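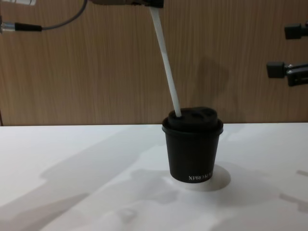 Korka example collection – frequently asked questions

Last updated 18 February 2022

What is Korka collecting?
Korka collects examples of small table tasks done by two robot arms which a person is guiding. One example is one try at one task, from the start position until the operator presses the pedal. A learning system called Beltusar is later trained on these examples.

Which task are you working on now?
The straw task. The arm holds a straw and must bring it into the sip opening of a lid on a paper cup. It sounds easy, but the opening is small and the lid has a raised part, so the tip can meet the plastic a little to the left or right of the place where it should go.

How many examples do you have?
For the straw task we have 1,803 accepted examples. They come from 6 operators at our room in Kistholm.

Do you keep the examples where the straw misses?
Yes, if the operator corrects it in the same try. We find these very useful, because the system must also learn what to do when the tip is on the lid and not in the opening. If the operator gives up, the example gets the label "stopped" and goes to a separate folder. Please do not delete it by yourself.

What is a good correction?
Lift the straw a little, move it, and lower it again. Do not slide the tip over the lid with force. The straw bends, and then the system learns to bend straws.

Why is the second arm not always used?
For this task the operator may decide. Some people like to hold the cup with it, others leave it at the side. Both are accepted, but please write in the note field which way you worked, and do not change it in the middle of a set.

How long is one set?
One set is 85 tries. After it you must take a break, also when you don't feel tired. We saw that the quality goes down near the end, mostly in the last part of the movement.

Can I move the cup between tries?
Yes, you should. Move it and also turn it, so the opening is not always in the same direction. Stay on the white part of the table.

Who checks the examples?
Two people look at every set. Lutfa Abeysekara checks the recordings, and Imani Tran checks the labels and notes. If they do not agree, the set waits until they have spoken with the operator.

Can other groups use the data?
At the moment only our partner Fedoruk has access. We plan to open a first part in April – the request form will be on this page.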